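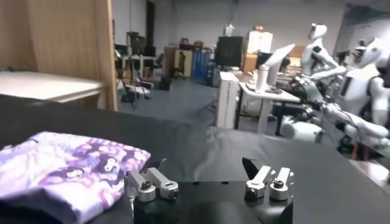
Folded fabric in lavender, violet and white.

Tunstall Clothing Exchange
Second progress report to the Vudumwood Fund
12th March
Prepared by Yvonne Staniforth, project manager

Where we are

The exchange has been open to the public since August. The first report covered the fitting out of the store and the opening weeks. This one picks up from there and runs to the end of last month.

We took in 2,000 garments during the period. Children's clothing made up the largest share, followed by T-shirts and other tops. Coats came in more slowly than we had planned for, and we ran out of adult sizes twice in the cold weather. Bradley Haslam has arranged with the school in Kikby to hold a coat collection at the end of the heating season, when families are clearing closets, and we will store what comes in until fall.

There are now 289 households registered. Registration still takes one form and no proof of income, as agreed with you at the start. We looked again at whether to ask for a zip code and decided to add it, as an optional line. Most people fill it in. From what we have so far, the Illberg side of town is under-represented, and most of those who do come from there arrive by car. The bus connection is poor after 4 p.m.

Sorting and storage

Sorting was the weak point in our first report. Bags were piling up at the back door and some were not opened for several weeks. Juraj Paulík took over intake in the fall and changed two things. Bags are now opened the day they arrive, and anything that cannot be worn goes straight to the textile recycler's bin without being hung or priced in points. The backlog was cleared before the holidays and has not come back.

Shelving has been relabeled by size first and type second. Parents had told us this was how they shopped, and it has cut down on the refolding at closing time. The old labels were by season and nobody on the staff will miss them.

The damp in the north storeroom has not been fixed. The landlord replaced a length of gutter in the fall, but the wall still shows marks after heavy rain. We have moved all stock away from that wall and lost the use of one row of racks. Gareth Mellor has written to the landlord again and is waiting for a date. No grant money has been spent on this repair and we do not intend to ask for any.

Mending sessions

Sessions began as a monthly event and now run every other Saturday morning. Attendance over the period came to 73. People bring their own clothes or work on items from the store that need a button, a hem or a zipper. Bradley Goodall leads the sessions and has written a set of one-page instruction sheets, which are free to take home. The zipper sheet is the one that runs out.

We have 2 sewing machines in working order. A third was donated but needs a part that is no longer made, and we have stopped looking for it. The sessions could take more people if there were another machine, though table space would also become a problem. At present anyone waiting for a machine is started on hand sewing, which has worked well enough.

Adults asked for a beginners' class on a weekday evening. We tried one in January. Turnout was low and the heating in the building goes off at 6 p.m., so we will try again in spring before drawing anything from it.

Spending

Spending is within the approved budget. Rent and wages are on plan. Printing is over, mainly due to the new registration forms, and we have covered this from the transport line, where we underspent after the Kikby pickups were combined into a single run. We would like your approval to keep this change for the rest of the grant year. The full statement is being sent separately by Gareth Mellor.

The card reader was bought in the fall under the equipment line. It is used for donations only. The points system for clothing is unchanged.

Changes to the plan

The original application included a pop-up stall in Illberg in the second half of the year. The community hall we had in mind has closed for building work. Bradley Haslam is talking to the library there about using its meeting room one afternoon a month. If that is agreed, the stall would start two months later than the schedule shows and the total number of stall days would be lower. We will send a revised schedule once the library has answered.

Next period

Coat collection with the Kikby school. Evening mending class, second attempt. Reply from the landlord on the storeroom wall. A short survey of registered households, with the questions sent to you for comment before it goes out.

Questions on this report can go to Yvonne Staniforth at the Tunstall office. She is there every weekday except Wednesday.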